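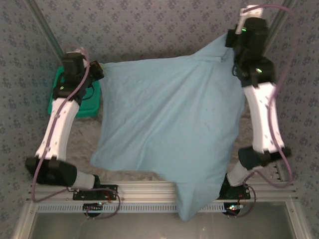 According to Gresel, who got in before I'd even finished typing, the trouble with folding pale cotton is hardly ever the folding, it's the way people pick the thing up in the first place. I'm putting my post up anyway, as I'd like to hear from more than one person!

Folding thin cotton pieces so the corners meet
posted by Flurham, Tuesday evening, in Laundry and Linen

Hello everyone. I've been sorting out our airing cupboard a bit at a time, and I've got to the small cotton things - pillowcases, tray cloths, the light squares we put over the bread. Most of mine are pale blue and quite old, and soft enough that they won't hold a line for more than a minute. I take hold of two corners, pull it out nice and flat, bring the edges together, and somehow I always end up with a diamond. One corner pokes out at the bottom, I tug it back, and then the top has gone wonky instead.

I've tried doing it on the bed (hopeless, the duvet swallows everything) and on the kitchen table, which is better, but the table is only just big enough and the bottom end slides off and drags the rest after it. I've also tried ironing first, and that does help, but I'd rather not iron 20 pillowcases on a Sunday night if there's a way round it.

So, two things really. Is there a proper order to do the corners in? And should I be folding these in the air or on a surface? My mother did hers in the air in about four seconds and never explained any of it. Thank you in advance, and sorry for going on.

Gresel
posted the same evening

I'll say it again with a bit more detail, as promised. When you pinch a pillowcase by two corners, have a look at which two you've got. If they're opposite corners you will get a diamond every time, and no amount of tugging will cure it. You want two that share a short edge. On soft old cotton it's surprisingly easy to get this wrong, especially when it has come out of the basket in a lump and one corner looks much like the next.

What I do is find the closed end first. Run your fingers along until you feel the seam, and take the corner at each end of that seam. Then let the rest hang and give it one good shake, downwards, and wait a second for it to settle. Now you can see whether the sides are falling straight. If one side is longer, you've picked up a bit of the middle with one hand and need to slide your fingers out to the true corner.

After that I lay it down, bottom end first, and lower the top after it. Smooth from the middle outwards with the flat of your hand. Fold it lengthways in thirds, then in half, then in half again, and it will sit in a pile quite happily. The bread cloths I do in quarters, they're too small for thirds.

As for air or surface, I'd say hold it up to find the corners and put it down to fold. I know people who do the whole thing standing up and it looks marvellous, but mine come out like pasties.

One more thing, take them off the line while there's the faintest bit of damp left in them. They smooth out under your hand far better that way, and you can let the pile finish off on top of the airer before it goes in the cupboard. Please don't put them away damp, I did that one September and the smell was with us for weeks.

Wikex
posted the next morning

just roll them

Flurham
posted the next morning, 9 o'clock

Oh Gresel, I've just been and looked, and I was taking hold of opposite corners on at least half of them! I feel a bit silly, but also very pleased. I did the seam trick with the first few before breakfast and they're lovely and square, or as square as they'll ever be at their age. The table is still too short for the long ones, so I've been letting the bottom end hang over and folding that part up first, before it can pull the rest down. It seems to be working so far.

Wikex, I did try rolling some of the tray cloths, thank you, and they do fit nicely in the drawer, though they came out rather creased. Perhaps I roll too tightly? If you have any more to say on that I'd be glad to hear it.

Does anyone have a way of doing the fitted cot sheets? I've got those to face next.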